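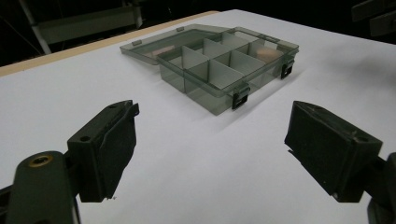
Udar a suspendu en avril les essais de son bras robotisé de tri, à Zitdale, après un défaut de calibration des pinces manuelles qui servent à l'entraîner. Lors d'un essai, le bras a refermé sa pince trop tôt et brisé le couvercle d'une boîte. Personne n'a été blessé. Les dégâts sont estimés à 2000 euros, capteur de poignet compris.

L'erreur vient de la mesure d'ouverture des doigts. Sur l'une des pinces, la valeur enregistrée était décalée de 7 millimètres - assez pour que le bras, en reproduisant le geste, se croie plus ouvert qu'il ne l'était. Le décalage n'apparaissait pas dans le contrôle automatique, qui ne vérifie que la présence du signal.
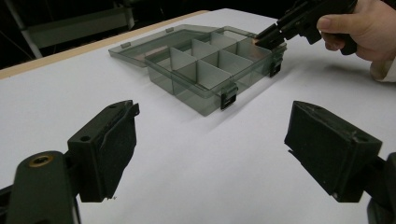
Boîte à compartiments et pinces tenues à la main, chez Udar.

Sur les 2376 séquences du lot, 80 ont été écartées. « Les autres passent par une relecture avant de revenir dans l'entraînement », précise Huia Halliday, responsable des essais. Les opérateurs travaillent avec une pince dans chaque main, et les deux sont désormais étalonnées à chaque prise de poste.
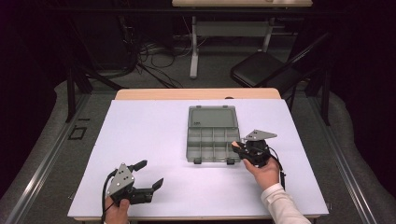 Le bras, lui, reste à l'arrêt. Mahfuz Fakir, chargé de la sécurité du site, demande une limite d'effort fixée dans le contrôleur, indépendante des données apprises. Udar n'a pas donné de date de reprise.

Commentaires (3)

Vaughan Pomare
7 mm sans alarme, c'est énorme. Il n'y avait pas de cale de référence ?

Areti D.
Même souci chez nous l'an dernier, c'était une vis desserrée.

Ataahua Sheehan
La limite d'effort aurait dû être là dès le début - bras appris ou pas.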